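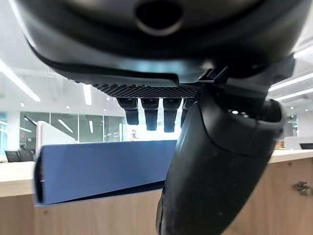 # Henemora Chores

Recordings of small office and household chores done by a robot arm with a multi-fingered hand. We want to know if machines can do such work yet. Our answer today is: sometimes, and slowly.

The set has 1067 episodes, of which 204 are for filing and shelving. Flat and stiff objects are the most difficult – the thumb must find the lower edge. 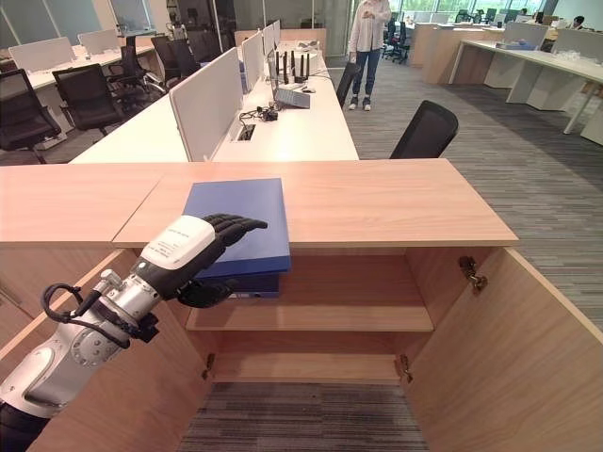

*Head view: blue folder held at the open cabinet.*

Known problems:

- The wrist view is often blocked by the fingers.
- Labels for 50 episodes are not checked.

Contact: Ladan Ansari or Kamran Ghasemi.

We use cookies to improve your visit. Accept | Settings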